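**Lokar 3 contact guard, for simulated and real arms**
Made by Runov. Current release 3.2. If you are on 3.0 or 3.1, please read the fault notice before you read anything that sounds like selling.

Lokar sits between whatever is driving your arm and the arm. It looks at every move before it is made, compares it with what is in the room, and says no when it ought to. It has one job, and for one stretch of last year it did that job with its eyes shut. We'll come to that.

The kitchen used on this page is Pekach, our simulated test room, which comes with every licence.
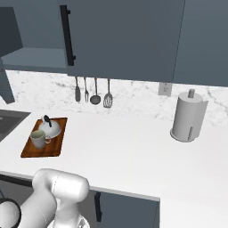
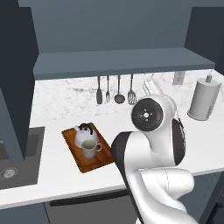
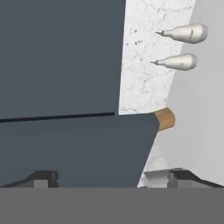 Pekach kitchen. The third view is the one from the gripper.

## What it does

Every arm has a list of things it may touch and a much longer list of things it may not. Lokar keeps both. You tell it that the gripper may close on a mug, and that the forearm may not lean on the worktop while it does so. It checks 100 times a second and stops the arm if the next move would put any link somewhere you have forbidden.

The stop is a proper stop. The arm holds its pose, the run is marked, and the log tells you which link, which object and which rule. Earlier versions said "contact" and left you to work out the rest, and we had a lot of letters about it.

The same rules file works in simulation and on a real bench. People like this more than any other feature, and it is also how a fault in one became a fault in the other.

## Fault notice: releases 3.0 and 3.1

**Affected:** all copies of 3.0 and 3.1, simulated and real.
**Not affected:** 2.x, 3.2.
**What to do:** update to 3.2. If you can't, see the stopgap further down.

When the gripper closes on something, Lokar has to stop treating that thing as an obstacle. Otherwise it would halt the arm at the moment of every successful grasp, and you would own a very expensive paperweight. So the held object goes on what we call the carry list. While it's on the list, it counts as part of the arm, and the arm is allowed to touch itself there.

When the gripper opens, the object comes off the list and goes back to being an obstacle.

Readers who have ever watched a gripper try to hold a glazed mug will have spotted the gap. Objects leave grippers in other ways. They slip, they roll, they get knocked out against a cupboard door. In 3.0 and 3.1, the only thing that took an object off the carry list was an open command. If the mug had slipped out before the command came, Lokar went on believing the arm was carrying it. The mug could be lying on its side at the far end of the worktop and the guard would still regard it as a sort of extra finger.

From then on the arm could hit that mug as hard as it pleased, with any link, and Lokar would report a clean run. The open command at the end of the task would usually tidy the list, so by the time anyone looked, there was nothing to see. It was a fault with good manners.

### How it was found

A customer running the Lacson bench, which is a real arm over a real worktop, wrote to ask why their guard had allowed the elbow to push a saucepan into a wall. Our first reply suggested checking the rules file. Our second reply apologised for the first.

They had kept the full log, bless them. It showed the pan being grasped by the rim and then, a moment later, the finger gap closing to nothing, which is what a finger gap does when there is no longer a pan in it. The carry list still had the pan on it when the elbow came round. Nobody was standing near and the wall needed filler.

We then went back through our own Pekach runs for 3.0 and 3.1. There are 2,694 in which something was grasped. In 1,112 of them the object left the fingers before the open command was given. Every one of those had a spell during which the guard was ignoring a loose object, and every one of them had passed.

A good many were harmless, in that the arm never went near the thing again. We mention this for completeness and take no comfort from it. We had been quoting the pass rate from those runs on this very page, and have taken it down.

### Why our tests missed it

Our tests for the carry list checked that grasping put an object on and that releasing took it off. Both worked perfectly. The person who wrote the tests was the person who wrote the list, and it's me, so I can say with some authority that he wasn't thinking about dropping things.

There was also a scoring problem. A run in Pekach was judged on where the object ended up and whether the guard had tripped. A slipped object usually meant a failed task, and failed tasks were put in a separate folder marked for the grasping people. They looked at the grasp, agreed it was poor, and moved on. The guard result sat in the same file, saying all was well, and we had taught ourselves to stop reading at the word "failed".

### What changed in 3.2

The carry list now wants proof. An object stays on it only while two things agree: the finger gap is right for the object, and the object is moving with the hand. If either stops being true for longer than 400 milliseconds, the object comes off and is an obstacle again.

If the arm happens to be touching it at that moment, the arm stops. This has surprised a few people who had got used to nudging a dropped item back into reach with a knuckle. If you want to allow that, there is a rule for it (`allow_nudge`), it's off by default, and you must name the object and the link. There is no setting for "everything". We were asked for one and declined.

On a real bench, where Lokar may not know where the object has gone, the rule is blunter. If the gap closes past the object's width, the arm stops and waits for a person. You'll get more stops than you did before. Most of them should always have been there.

### If you can't update yet

1. Set `carry_list = off` for any job where nobody is hurrying you. The arm will stop at each grasp and need a manual resume. It's dreary, and it's safe.
2. Keep people out of reach while the arm is moving, even during jobs you have run many times before. You should be doing this anyway. Lokar is software and has never been a substitute for a fence or a stop button.
3. Search old logs for a grasp followed by a finger gap of zero with no open command between them. Treat the guard result from there to the end of the run as missing.
4. Don't patch 3.1 with the carry list file from 2.x. It will load, and then it will forget what the arm is holding whenever the arm turns a corner.

A log search script is included with 3.2 and can be run on its own, without a licence. It reads simulated and real logs alike and writes out a plain text list of the runs you will want to look at again. It's slow. It was written in a hurry by someone who was embarrassed.

## What comes with a licence

- Lokar 3.2, for one arm or any number of simulated ones
- The Pekach kitchen, with rules file, loose objects and fittings
- The log search script
- A drop test set, new in this release, in which things are taken out of the gripper at awkward moments on purpose
- The manual, which now has a chapter on dropping things

The drop test set deserves a word. Each run starts from an ordinary grasp, and then the object is let go by the simulator while the gripper stays shut. Sometimes it's early, sometimes it's over the edge of the worktop, and sometimes it's in the last moment before the open command, a case that found a second, smaller bug while we were fixing the first. You can swap in your own objects. Tall thin ones are the nastiest.

## What you need

An arm that reports joint positions at the checking rate or better, and a gripper that reports its gap. The second was optional in 3.1 and is required in 3.2, for reasons that should be clear by now. If your gripper only knows "open" and "shut", stay on 2.x, which never allowed carrying past the first lift and so never had the chance to get it wrong. We'll keep fixing 2.x for as long as people are using it.

In simulation, you need a scene where every object has a proper collision shape. Pekach does. If your own scene has a cupboard that is only painted on, Lokar will let the arm walk straight into it and will be quite right to do so.

## Known niggles in 3.2

Soft objects confuse the gap check. A folded cloth squashes down until the fingers nearly meet, and Lokar decides it has been dropped. Give the object a `min_gap` in the rules file and it'll calm down.

Grasping two things at once is not supported. The guard will pick the nearer one and treat the other as an obstacle, so the arm stops. We think this is the right answer but some users have told us otherwise, at length.

The stop message for a dropped object prints twice on some setups. It's the same stop.

## Updating and refunds

The update is free for anyone on 3.x. Rules files carry over, and the installer will point out any gripper that has no gap reading before it changes anything. If you bought 3.0 or 3.1 and would like your money back, write to Runov support with your licence number and we'll send it, no form to fill in. If you have logs with odd stops in them, or odd absences of stops, please send those as well, whole and uncut. The one from the Lacson bench was very long and the useful part was near the end.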